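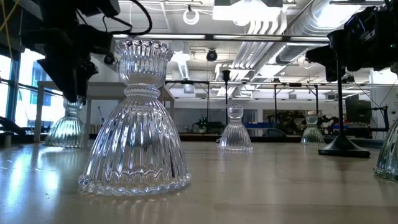
Glass candle holders on the bench at Villwood, with one of the arms at left.

The arms and the glassware: an update from the Villwood floor

By now most of you have walked past the long windows and seen the candle holders. A few of you have asked whether they're for sale. They are not. They belong to the handling trial, and Usha Marar would like them back in the same condition she put them out, so please stop picking them up on the way to the kettle.

For anyone who joined after October, the short version. Warrier sends us decorative glass, we inspect it, we wrap it, we box it, and we send it on to shops where people knock it over. The picking and inspecting has always been done by hand. Management would like some of the picking to be done by arm. The software that runs the arms is called Vederura, a name that apparently tested well with somebody.

The candle holder was chosen as the trial piece on the grounds that it is awkward. It's clear, so the cameras see the ceiling through it. It's ribbed, so it throws highlights in every direction. It has a narrow waist with beads around it and a scalloped rim that chips if you look at it with any sort of feeling. Szymon Rutkowska, who has packed glass here for 18 years, suggested it. He was asked for something representative and he gave them the worst thing on the shelf, which he maintains is the same thing.

Where are we up to? The target for the trial is 100 clean picks in a row, lifted at the waist and set down upright. The best run so far is 2 short of nothing to boast about, in Szymon's words, and he has declined to give the figure to this newsletter. Usha's version is that the arm is very good in the morning and less good once the sun gets onto the table, at which point it starts reaching for reflections. Several of us have the same trouble after lunch.

Now to the part people have been asking about in the corridor. No packing jobs are going as a result of the trial. That was put in writing to all 114 of us and it's pinned up beside the roster, under the notice about the microwave. What does change is who does what between the unloading bay and the wrapping benches. If the trial goes to a second stage, packers on the early shift will rotate through a new role called cell attendant. The attendant sets out the pieces, watches the arm, stops it when it has an idea, and writes down what the idea was.

Opinions on this are mixed. Those with crook wrists are in favour. Repetitive lifting has been the top entry in the injury book for as long as we've had a book, and an arm doesn't need physio. Those who like to get through a shift with the radio on and their hands busy are less keen on standing beside a machine holding a clipboard. One packer, who asked not to be named but will be recognised by the sigh, described the attendant's job as "babysitting, only the baby weighs more than you".

There is also the matter of pay. Attendants will be on the inspection rate, which is higher than the packing rate, for the hours they are rostered to the cell. Whether it should apply for the whole shift is being talked over with Flirar, who handle our rostering, and you will hear when there's something to hear. Please don't ask Usha. She does robots.

Training sessions for anyone who wants to try the attendant role run at 2 pm in the lab, closed shoes required, no jewellery that dangles. You'll be shown the stop button first and everything else afterwards. Szymon is taking the part on handling and has asked that people come having washed their hands, as the cameras pick up fingerprints and so does he.

Names on the sheet outside the lunch room. The pen on the string is the new pen. Please leave it on the string.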